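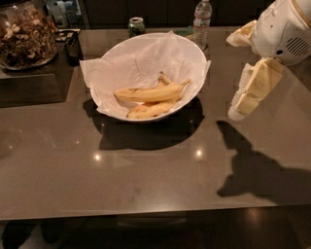

写真:筆者撮影(台所のカウンター)

バナナの置き場所を変えてから、だいぶ楽になった。白いボウルに白い紙を一枚敷いて、そこに置く。やっていることはそれだけだが、決まるまでにけっこう時間がかかったので書いておく。

前はスーパーの袋に入れたまま、炊飯器の横に置いていた。夏場は二日もすると下になった面が黒くなり、袋の内側に水滴がつく。袋から出して直接カウンターに置いた時期もある。今度は転がるし、調味料を取るたびに動かすので、そのうち皮に傷がつく。傷がついたところから茶色くなる。

次に、吊るすスタンドを買った。Skornudoという店のもので、フックが一つついた針金の台である。見た目は悪くないし、房のまま掛けておくぶんには確かに傷まない。困ったのは熟れてきてからだった。付け根がやわらかくなると自分の重さで裂けて、夜中に落ちる。朝起きると台の足元に一本転がっている、ということが続いた。それと、残り二本くらいになると掛かりが悪い。結局、スタンドは流しの上の棚に片づけて、今は布巾を掛けている。

ボウルにしたのは、たまたま空いていたからだ。Favbergの白いボウルで、もとはサラダ用に買った。家族が減ってからは大きい皿で足りるようになり、出番がなくなっていた。深さがあるので転がらない。カウンターを拭くときもボウルごと持ち上げればすむ。

紙を敷くのは後から思いついた。何も敷かないと、熟れたバナナの皮がボウルの肌に貼りついて、茶色い跡が残る。洗えば落ちるが、毎回洗うのは面倒だ。最初はキッチンペーパーを使ったが、湿ると破れて皮にくっつく。新聞紙はインクが気になった。今は、荷物の緩衝材として入っていた白い紙を切って取っておき、それを使っている。切り方は適当で、縁からはみ出したままにしてある。きっちり合わせて切ったこともあるが、バナナを取り出すときに紙がずれて中に落ちるので、大きめのほうがいい。縁のところで軽く折っておけば、だいたい落ち着く。

替えるのは、汚れたとき。決まった間隔はない。

写真の二本は、どちらももう食べごろである。上のほうは皮に小さな茶色い点が少し出ていて、私はこのくらいが一番好きだ。下のほうは左の端あたりが傷んだような色になっている。こういうものはそのまま食べるより、つぶして焼き菓子に回すことが多い。

せっかくなので、そのときの作り方も書いておく。いつもの配合である。

熟れたバナナ 二本
薄力粉 200グラム
砂糖 60グラム
卵 二個
油 大さじ五
ベーキングパウダー 小さじ二
塩 ひとつまみ

バナナはフォークで粗くつぶす。なめらかにしすぎると、焼いたときにどこにバナナがあるのかわからなくなるので、かたまりが少し残るくらいでやめる。卵、砂糖、油を順に入れて混ぜ、最後に粉類をふるい入れて、粉気がなくなるまでさっくり合わせる。型に流して180度で40分。うちのオーブンは奥のほうが強いので、20分たったところで前後を入れ替えている。竹串を刺して生地がついてこなければいい。

焼き上がってすぐは少し頼りない味で、一晩置いたほうがおいしい。冷めたら包んでおき、翌朝に切る。厚さはその日の気分で変わる。

すぐに焼けないときは冷凍する。皮をむいて、三つくらいに折って袋に入れる。皮のまま凍らせたこともあるが、むくときに手が冷たくてつらかった。解凍すると水が出るけれど、その水も一緒に生地に入れてしまって問題ない。

カウンターについても少し。茶色でつやのある天板で、入居したときからこの色である。白いものを置くとよく映えるが、電気をつけると光が映り込んで、拭きあとや曇りもそのまま見える。最初の年は気になって朝晩拭いていた。Hamdanの中性洗剤を薄めて拭き、から拭きをする。それでも角度を変えて見るとまだ筋が残っている。今は一日に一度、夕食の後に拭くだけにした。写真でもなんとなくむらが見えるが、普段からこんなものだ。

ボウルの置き場所は、カウンターの真ん中あたりにしている。手前に置くと、買い物袋を下ろすときに当たる。一度、缶詰の入った袋をぶつけて、中のバナナを一本つぶした。窓際も試したが、日が当たって熟れるのが早すぎた。

りんごは一緒に入れない。一度入れたら、バナナが二日ほどで真っ黒になった。りんごは冷蔵庫の野菜室、みかんは玄関の箱、バナナだけがこのボウルという分け方である。キウイが固いときだけは、わざと隣に入れて早く熟れさせることがある。

買い方も少し変わった。以前は安いからと五、六本の房を買い、最後の二本がいつも間に合わなかった。八月に続けて捨ててしまい、それからは三本か四本の小さい房を選んでいる。近所のGrekdenの青果売り場だと、夕方の四時を過ぎると小さい房から先になくなるので、できるだけ昼のうちに行く。青いのが混じっていれば、それを取る。

棚に上げたスタンドは、まだ捨てていない。玉ねぎの網を掛けるのにちょうどいいかもしれないので、次に玉ねぎを多めに買ったら試してみるつもりだ。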